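Orlow Fixture Boards for Collaborative Robot Cells
Product information and good practice for use
Page last revised September 8, 2025

Overview

The Orlow fixture board is an upright panel that gives a collaborative robot fixed, known places to pick up and set down small parts. It is supplied by Ikent as a single board with moulded holders, ready to mount on a wall, a frame or a suitable machine panel. The board is intended for assembly cells, training rooms and test benches where floor and table space is limited.

This page sets out what the board includes, how it should be installed, and the practices Ikent expects its customers to follow. It should be read together with the robot manufacturer's manual and the safety standards that apply at your site.

What the board provides

Each board carries a mix of slot holders, open pockets, ledges and angled supports. Slot holders suit thin parts that are presented on edge. Pockets accept blocks, caps and housings. The angled supports hold a part at a slope so that gravity seats it in the same place every time.

Holders may be ordered in the standard layout or in a custom layout drawn from your own part files. Custom layouts are given a Grisumix reference number, which should be quoted on any repeat order. The matte finish is standard for all boards. Gloss finishes are not offered, as they can interfere with camera-based part location.

Standards and responsibility

A fixture board is a passive item, but it becomes part of the robot application once it is installed. Under ISO 10218-2, the integrator is responsible for the safety of the complete application, including the gripper, the workpiece and anything the robot can reach. ISO 12100 describes the general method for assessing and reducing risk. In Canada, installations should also be reviewed against CSA Z434 and any provincial requirements.

The use of a collaborative robot does not remove the need for a risk assessment. A robot arm that is suitable for work near people may still be fitted with a gripper or carry a part that is not. Edges, corners and pinch points at the board must be considered together with the speed and force settings in use.

Installation

Fix the board to a rigid surface using all supplied mounting points. Where the surface is ribbed or uneven, use the Orlow backing plate so that the board sits flat. Boards that flex under light hand pressure must be remounted before any program is run.

Set the work area so that the gripper can approach each holder without passing over an operator's usual position. Cables and air lines should be routed clear of the approach path and secured. The teach pendant should be kept where its emergency stop can be reached at once by the person running the cell. It should never be stored behind the board or inside the area swept by the arm.

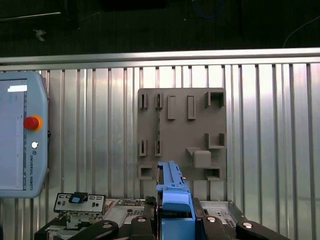 Orlow fixture board on a ribbed aluminum wall, with a blue plastic part held in the gripper and the teach pendant at left.

Good practice in daily use

Before the first cycle of each shift, the operator should check that holders are undamaged and that the board has not moved. The emergency stop should be tested at the interval set out in the site's own procedure, and the result recorded.

New pick and place positions must be taught at reduced speed. Run the full path with no part in the gripper, then with a part, and only then at working speed. If the gripper touches the edge of a holder at any point, stop and teach the position again. Do not file or bend a holder to make room.

Loose hardware should be kept out of the approach path of the gripper. Where trays, plates or other metal parts must remain close to the board as part of the job, include them in the risk assessment and give them fixed positions of their own.

Changes to the layout — even the swap of a single holder — are to be treated as changes to the application. The risk assessment must be reviewed and the affected positions checked before the cell is returned to use.

Inspection and replacement

Ikent recommends a full inspection every 26 weeks. Holders showing cracks, rounded edges or looseness should be replaced. Replacement holders are sold in packs of 2. Cleaning should be done with a damp cloth and mild soap; solvents will dull the surface and may weaken the holders.

Ordering and support

Standard board: part number 387
Backing plate for ribbed surfaces: part number 40
Custom layouts: by quotation, drawings required

Boards are stocked in Canada by Fiadzo. The current standard layout was introduced in July and replaces all earlier versions. Holders from earlier boards do not fit the current board.

Questions about installation practice or risk assessment records may be directed to Natsumi Ebihara, Applications and Standards, Ikent.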